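Trudari Liquid Laundry Detergent, orange bottle with side grip

Listed under: Laundry & Cleaning / Liquids / Pre-wash and everyday
Page updated 8/13/21

We love a label you can use without reading every word of it, and this one is a treat! We stock it at the Trilham shop and by mail, and it has been one of our favorite things on the laundry shelf since February.

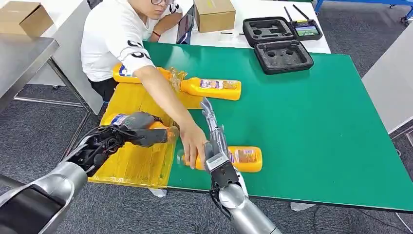
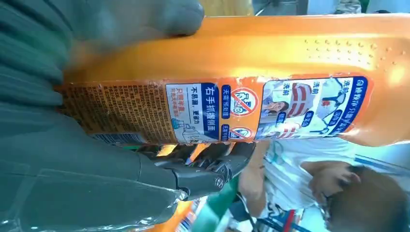
Top: yellow bottles at the green table. Bottom: the label on an orange bottle, lying on its side.

The label is in Chinese, so we've put the main points into English for you. Along the front panel there are little drawings of clothes (a collar, a striped red-and-white shirt, a garment with cuffs) and each one has a blue tag reading 洗前, "before washing." Collars and cuffs are where most of us end up scrubbing, so it's nice to see them get their own pictures.

On the instruction panel the bold blue line says 右手抓握侧面, "grip the side with the right hand." Next to it comes 不易漏，更省力, meaning less leakage and less effort. We're big fans of this. A large bottle of detergent is an awkward thing to pour when it's full, and the patch of raised dots on the plastic gives your fingers a bit of texture (lefties, Halina Mazurek in our shop is one of you and she pours it left-handed all day long without trouble).

Then there's the line in red: 只需半盖, "only half a cap needed." Please believe it! Nearly every question we get about liquid detergent comes down to using too much. If your towels feel stiff or the rinse water is still sudsy, try cutting back before you try anything else.

How we use it at home

Everyday load: half a cap, straight into the drawer.
Collars and cuffs: dab a little on, rub the fabric against itself, then wash as usual.
Hand washing: a small splash in the basin, swished around before the clothes go in.
Wool and silk: we reach for the Zamside wool wash instead.

Test a hidden seam first on anything dark or new. Check the care tag for temperature.

Storing it

Upright, cap on tight, out of direct sun and well out of reach of children and pets. The plastic is glossy and gets slippery with soapy hands, so wipe the bottle down now and then. If you keep yours on top of the machine, a shallow tray underneath catches the drips and saves you a sticky ring. The Domański trays fit nicely on a narrow shelf, and you can rinse them in the sink.

Ordering

Item number: 1789
Sold: single bottle, or by the case for laundromats and guesthouses
Shipping: flat rate on orders under 60 dollars, free above that
Stock: 200 bottles at Trilham at the last delivery, more on the way
Samples: first 100 mail orders get a sachet of the Zamside wool wash tucked in

Bottles travel upright with the caps taped. If yours arrives with a leak, send a note to Jadwiga Jasińska at the order desk and she'll get another one out to you.

From customers

"I stopped doing collars by hand after the second week. My husband's work shirts have never looked better, and I still have plenty left in the bottle!" Weronika S.

"Good stuff. Wish the cap had a bigger line inside, my eyes aren't great. Smell is mild, which I like." Witold Z.

Goes well with: Domański shallow tray, Zamside wool wash, Trilham mesh bags (small and large)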